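Week 4: Cotton, and why it creases

Right, cotton. I did promise we'd get off wool eventually! Bring your copy of the Gilton reader on Tuesday, as I'll be using the table on page 114.

Cotton is nearly all cellulose – long chains lying side by side, held together by lots of weak links. Bend the cloth and some of those links let go, then join up again in the new position. The crease is now the comfortable shape as far as the fibre is concerned. Water loosens the links, heat helps the chains move, and that's really all ironing is.

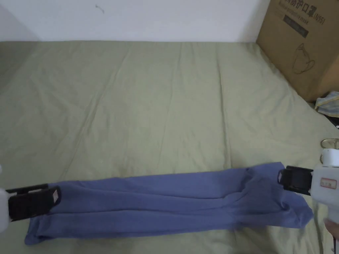

Fig. 1. Soft folds in a green bedsheet.

Weave matters as well. A tight plain weave gives the yarns very little room to slide, so they bend sharply and stay bent. Sateen has longer floats and gets away with a bit more (I still iron mine, but I'm fussy).

Knits are another story. The yarn runs in loops, and a loop can change shape before the fibre itself has to bend much. Pull a jersey sideways and it gets wider and shorter, then mostly comes back. Mostly! Have a look at the neck of any old T-shirt. We'll do the stretch test with the Rilta samples, 40 mm strips, 2 from each cloth, one cut along the grain and one across. Please label them before you cut, or you'll be guessing like last year's group did.

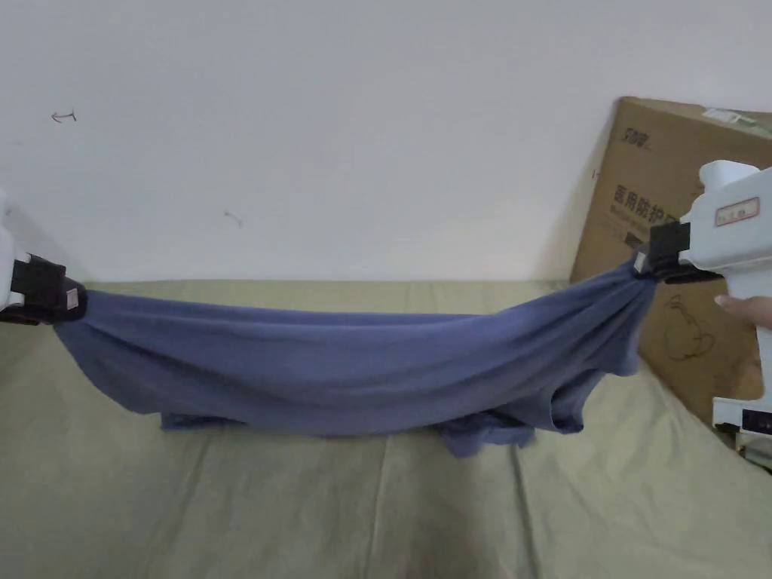 Easy-care finishes

These swap some of the weak links for strong ones that water can't undo. The cloth dries flatter but tears more easily, and we'll weigh that up next week. Read Han, chapter 4, and skip the bit on dyes.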